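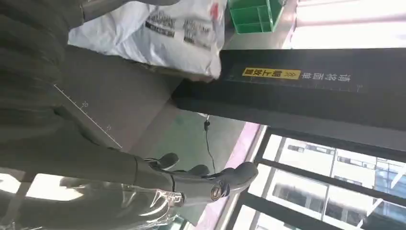 A gray robotic hand, with clear plastic film around the forearm.

A pet goat that slipped out of its paddock in Taldale has been safely returned home after leading police and highway crews along the Ornton road for most of a morning — and it seems half the town turned out to cheer it on!

Calls began coming in just before 7 a.m. from drivers who had spotted the animal trotting happily up the center line. Officers slowed traffic in both directions while Vivek Chaturvedi, a Taldale farmer, followed on foot with a bucket of feed.

"She let me get within 3 feet, took one look at the bucket and was off again," Chaturvedi said. "I haven't run like that since high school."

The goat, a four-year-old named Biscuit, covered around 12 miles before wandering into the yard of the Chaudhary garden center, where staff shut the gate behind her. She had helped herself to a tray of pansies by the time her owner, Meenakshi Pathak, pulled up with a trailer.

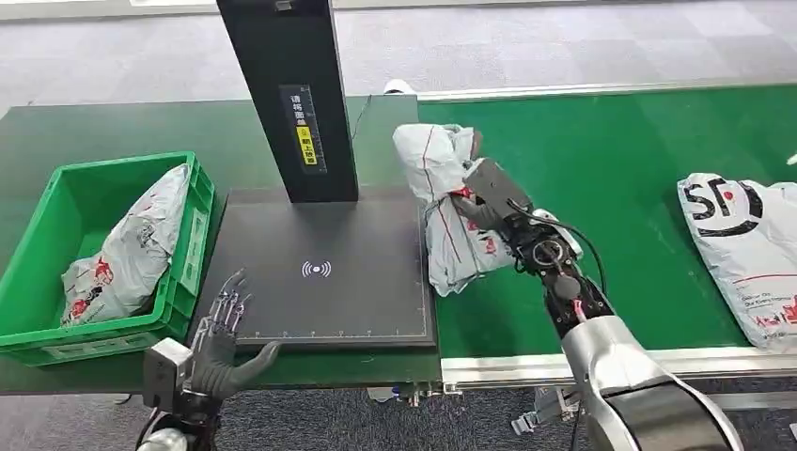 A black scanning station beside a green conveyor belt.

Pathak said she was thrilled to have Biscuit back and had already offered to pay for the flowers. The garden center wouldn't hear of it.

Police said no one was hurt and no vehicles were damaged. Traffic was moving normally again by 11 a.m., and a photo of Biscuit in the back seat of a patrol car had drawn more than 200 comments by lunchtime. Pathak plans to raise the paddock fence before the weekend.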